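Annual passes at Vomora, worth it or not?

gurkley_fan
Renewal for the Vomora pass came in at $272 this year. I live 16 miles from the gate and went 14 times, mostly to sit on a bench and eat fries. Talk me out of it.

Leszek Głowacki
The fries are better at Sendden. The rides are worse, but you said bench.

mapfolder
Fourteen visits is under twenty bucks each. You paid more than that for parking before they threw it in with the pass. Renew and stop fretting. 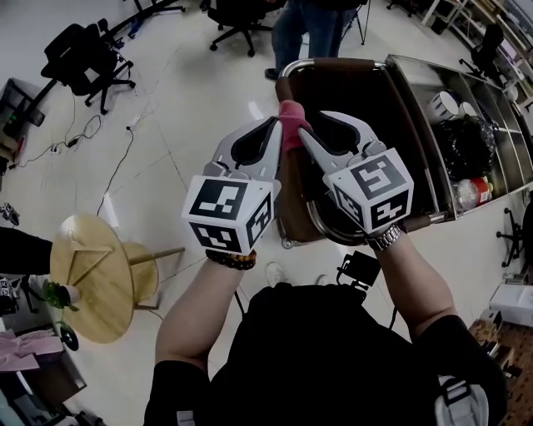 Renata Witkowska thinks the math only works if you'd have gone anyway. I had the pass for two years and kept driving over in August just to feel I was getting my money out of it, which is a dumb reason to stand in line for the Bednarek Coaster.

mapfolder
There's a line for that? I walked on at 17 past noon last month.

Renata Witkowska
Then you got lucky, or it was raining.

mapfolder
It was raining.

gurkley_fan
So far that's one yes, one no and one vote for fries. Does Sendden let you pay monthly?

Leszek Głowacki
Yes. Canceling is the thrill ride.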